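一杯水的味道

我以前一直觉得，水就是水。烧开了、晾凉了、喝下去，有什么好讲究的？直到去年四月搬到渝水边的小城Belia，房东递钥匙的时候顺口说了一句：“我们这儿的水硬，泡茶别用自来水哦。”我嗯嗯啊啊地应着，心里想，能硬到哪儿去。

结果第一壶龙井就把我喝愣了。汤色发暗，面上浮着一层薄薄的膜，香气像被谁捂在被子里，闷得很！茶叶还是老家带来的那一罐，壶也是旧壶，换掉的只有水。

从那天起我就有点走火入魔了。超市里的瓶装水挨个买回来，晚上排在厨房台子上，一口一口地比。有的发甜，有的发涩，有一种喝完舌头两边会微微发紧（我到现在也没找到合适的词来形容）。朋友来家里吃饭，也被我拉着喝，喝到最后大家都说，不是来吃饭的吗，怎么先灌了个水饱。
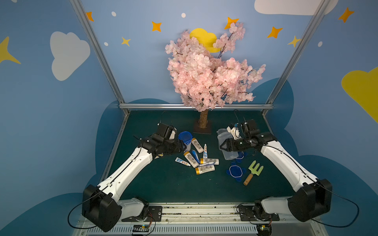 后来有人告诉我，城北有家叫Gokex的小茶馆，老板自己去山上挑水。我一大早坐车过去，车到Tikbridge就不走了，剩下的路得靠腿。石阶一共120级，这数字就刻在山脚的石头上，大概是给人打气用的，反正对我没什么效果，爬到一半我已经开始后悔没吃早饭。

泉眼比我想的小多了，就是石壁底下一道缝，水细细地淌进一个石槽里。旁边的石碑立于1904年，字磨掉了不少，能认出来的部分大意是：上槽饮用，中槽洗菜，下槽洗衣，不可乱了次序。我特别喜欢这种碑文，一句漂亮话也没有，全是过日子的规矩。排在我前面的大爷拎着两只大桶，看我拿个小瓶子，笑得不行，说你这是来打水还是来打香油的？

水带回茶馆，老板用炭火慢慢烧。她不让我说话，说等水响。先是很轻的沙沙声，像有人在隔壁屋翻报纸，然后声音越来越密，快开的时候反倒静了一下。她就在那一下提壶。我问她怎么学会的，她说没学，烧了37年，听也听熟了。

那杯茶怎么说呢，入口很淡，淡到我以为茶叶放少了，可是咽下去之后，甜味一点一点从喉咙里翻上来，坐着发了半天呆还在。老板说她最怕客人一进门就问“水的指标是多少”，她哪知道指标，她只知道下过大雨的头两天不能去挑，水里有土腥气，得等。
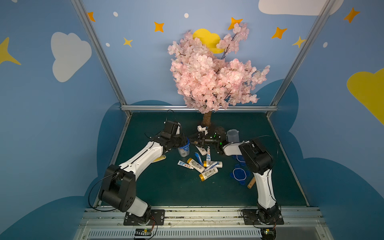 回家以后我也想学着听水响，可惜我家是电水壶，烧起来跟拖拉机一样，什么层次都听不出来。我又去翻旧货摊，淘了一只铁壶，沉得要命，头几次烧出来的水一股锈味，倒掉好几壶才慢慢好起来。现在每天早上七点多我站在灶台边上等它响，手机放在客厅，这十来分钟谁也找不到我。

当然也不是天天都这么雅。赶稿子的时候，我照样灌一大缸白开水，什么甜啊涩的统统顾不上。夏天热得受不了，冰块哗啦倒进去，也好喝得很！我妈知道我专门坐车去爬山打水，在电话里数落了我好久，说她喝了一辈子井水，从没觉得井水还要品。可是数落完她又说，老屋后面那口井，冬天打上来会冒白气，洗手都不冷，城里的水没这个好处。

我问她那井水是什么味道，她想了很久，说，有点像下雪天的味道。

我打算今年冬天回去喝一次，连铁壶一起背上。茶馆老板听说了，托我给她也装一瓶回来，还特意嘱咐，要玻璃瓶，装满，别留空气。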